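Packaging and Everyday Products – Unit 4 notes
The single-serve water bottle
Handout, 11 March 2000

Read before lab. Bring one bottle from home, any brand, label still on. Full ones please, we need the weight.

What we covered last time: glass vs. plastic, why milk stayed in cartons so long, the Flendon jar case. If you missed it get notes from someone.

Today – parts of the bottle. Top to bottom:

Finish – the threaded part the cap screws on to. Made first, before the rest is blown. Doesn't change shape after that.
Shoulder – slopes out from the neck. Takes most of the load when cases are stacked.
Upper body – often ribbed. See below.
Label panel – smoother, so the label lies flat.
Lower body and base.

Ribs. Thin plastic wall buckles easy. Bend the wall into ridges and it gets stiffer with no extra material. Straight rings are the plain version. Slanted or wavy ridges do the same sort of job but also give fingers something to hold, and they catch light on the shelf. Marketing people like that, the Usia redesign was sold almost entirely on looks. Know both reasons for the quiz.

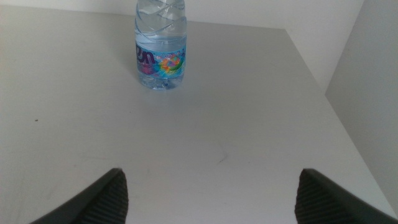
Labels. Wrap-around is the cheap way: one strip, glue at the two ends, goes on fast. Problem is you only ever see part of it at once. A long name runs around the side and the shopper gets two letters. So designers either keep the name short, turn it sideways, or put a strong graphic next to it that works by itself. Blue backgrounds are everywhere in water – reads as cold and clean. Bright spots of color on blue are meant to pull the eye from down the aisle.

Contrast: dark letters on light blue hold up well at a distance. White on light blue does not. The Bisgaard label failed on exactly this, we will look at the before and after in class.

Base. Petal shape = several feet molded around a center dimple. Came from soda, where pressure pushes the bottom outward and a flat base would rock. Still water has no gas so it dosen't strictly need it, but molds get shared and it stands steady. Look through the water at the base of yours and the feet look bent. That's refraction, the plastic is fine.

Lab, work in pairs:

1. Stand bottle on white paper on a flat table. Sketch side view, full page. Mark every part from the list above.
2. Squeeze at the ribs, then at the label panel. Which gives more? Write it down.
3. Turn it slowly. How much of the name can you read from one spot? Sketch 2 views.
4. Peel label, measure length. Ours from Zeveo was 196 mm, yours will differ.
5. Pour out 100 ml, cap it, squeeze again. What changed adn why?

Write-up is 2 pages max, sketches not counted. Pencil is fine. Label your sketches, I took off points for this last time and will again.

Still to come – caps and tamper bands, then shrink sleeves. Reading for shrink sleeves is in the folder by the door.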